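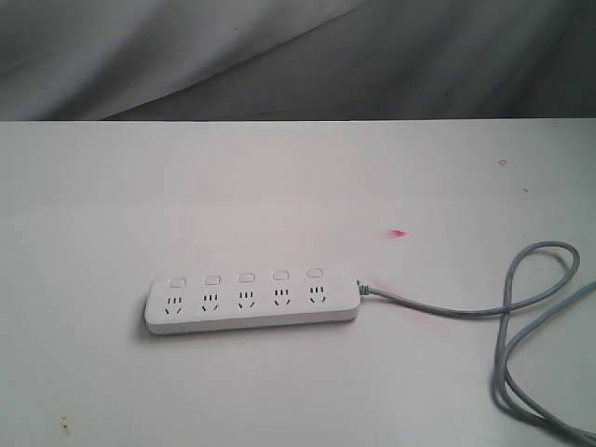
A switched power strip with five outlets on a white tabletop.

Main page Contents Recent changes Random article Help

Search this wiki Go Search

Demonstration of switch and socket tasks

Demonstration of switch and socket tasks is a branch of robot teaching in which a person shows a manipulator how to press switches, insert plugs and withdraw them. The movements are given either by guiding the arm by hand or by driving it from a distance. The recorded movements are then used to train a control policy. The power strip is a common workpiece because it places several near-identical targets close together in a row.

Methods

In hand guiding, also called kinaesthetic teaching, the motors are set to a compliant mode and the operator holds the arm near the wrist. Joint angles are logged as the arm is moved. Contact forces are felt directly, which helps with stiff switches, but the operator's hands may block the camera view. Recordings of this type are often replayed once without the operator so that clean images can be taken.

In remote control, the operator moves a leader arm, a handheld controller or a pair of instrumented grips, and the follower arm copies the motion. The camera view stays clear. Unless force is fed back to the leader, the operator has to judge contact by eye, and pressing too hard is the usual fault. Hashmi recommends limiting the downward force at the follower to a fixed value during early sessions and raising it only when switches are being missed.

Workpiece

Strips with a separate switch for each outlet allow two families of task on one object: pressing a chosen switch and plugging into a chosen socket. Instructions are normally given by position, such as "second from the left". Where the sockets accept both two-pin and three-pin plugs, the plug type is stated as well. White strips on white tables are regarded as difficult for depth cameras, as the edges of the housing give little contrast.

The cord is a further source of variation. It may be left in a loop, straightened or led off the table, and it pulls on the housing when the strip is moved. Some laboratories tape the strip down. Others leave it free and teach a two-arm version, in which one gripper steadies the housing while the other works. Strips used for teaching are kept disconnected from the mains.

Tomstead collection

The Tomstead collection was assembled by Tuulikki Leinonen and Radymyr Savchuk using the Korton leader arm. It contains 1133 demonstrations, of which 200 were given by hand guiding and the remainder by remote control. The strip was shifted and turned slightly between recordings. Each recording begins with the arm outside the camera view and ends when it has withdrawn again.

A policy trained on the remote-control portion pressed the correct switch in 87 per cent of trials. With the hand-guided recordings added, the figure fell to 81 per cent. Savchuk attributed the drop to differences in approach speed. Lahtinen later disputed this and pointed to the labelling of the middle switch, which had been entered under two names.

See also

Compliant control
Flistell gripper
Leader and follower arms
Peg insertion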